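Zatance table-setting pictures – read me first

So this is my little collection of fruit-and-dishes setups, 600 pictures in all, and I'm still sorting them in the evenings. 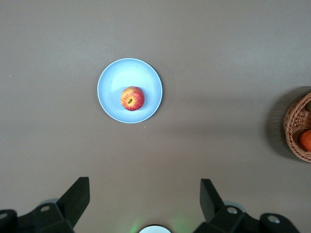
Selma Trajkovski wrote in to ask whether the fruit always goes on a plate, and could the bowls please get a folder of their own, as she only wants flat dishes for her still life class.

Good question, Selma! No, it doesn't always – there are apples on light-blue plates, apples in baskets, and a fair number just sitting on the bare table. Bowls now have their own folder (July update).

What's in the notes file: one line per picture, with the fruit, the dish and whatever else is nearby. I write "red-and-yellow" when an apple is streaked, and plain "red" only when it really is. Baskets are listed even if just a bit of one shows.

Known problems: 2 pears are filed under apples. Crumbs are not labeled, and I don't plan to start.

Use it for whatever you like, and tell me if you find mistakes.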